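Grullance moves trade finance pilot to second phase

Grullance has moved its letter of credit pilot into a second phase, according to a notice sent to participating banks on February 13, 2026. The pilot runs on a permissioned ledger built by Dudano and has processed 46 letters of credit since it opened in December. All 46 were issued in parallel with the paper process, which remained the legally binding record throughout the first phase.

In the second phase the ledger entry becomes the binding record for two corridors. The remaining corridors stay on parallel running until the participating banks agree on how to handle discrepancies, meaning cases where the documents presented do not match the terms of the credit. Under the current rules a discrepancy freezes the entry until both the issuing and the advising bank sign a waiver. Several banks have asked for a time limit on the freeze.

The ledger does not hold the documents themselves. Each bill of lading, invoice and inspection certificate stays in the presenting bank's own store, and only a 512-bit hash is written to the shared record along with a timestamp and the signing key of the bank. A bank that wants to check a document requests it over a direct channel, computes the hash and compares the two. Modupe Chukwu, who leads the ledger work at Dudano, wrote in the notice that this keeps commercial terms off the network, and that block size has stayed well below the limit set at design time.

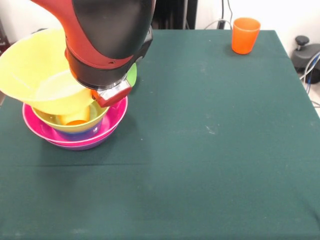

Robot arm over a stack of plastic dishware.

Four validator nodes are now live. Three are run by banks and the fourth by Ekwueme, a clearing agent that joined late in the first phase. Consensus needs three signatures out of four, so the network can lose one node and keep settling. A planned outage of the Ekwueme node was used to test this. Entries continued to confirm, although confirmation time rose by roughly 2 seconds while the node was down and again for a short period while it caught up.

Key management has changed as well. In the first phase each bank held a single signing key in software. From now on keys must sit in a hardware module, and any amendment that raises the value of a credit needs two keys held by different staff. Kusum Bhatt, operations lead at Grullance, said the two-key rule was requested by the banks' own auditors and would also apply to cancellations.

The legal side is less settled. The rulebook treats a hash match as proof that a document is unaltered, but says nothing on whether the document was genuine when first presented. Aminu Akande of the law firm Grestideo, which drafted the rulebook, said a revised clause on presentation was with the banks for comment – no date has been given for its adoption. Until then liability for a forged document falls where it would under the paper process.

Fees are unchanged for the second phase. Banks that wish to join as observers, without a validator node, can apply through their existing Grullance contact.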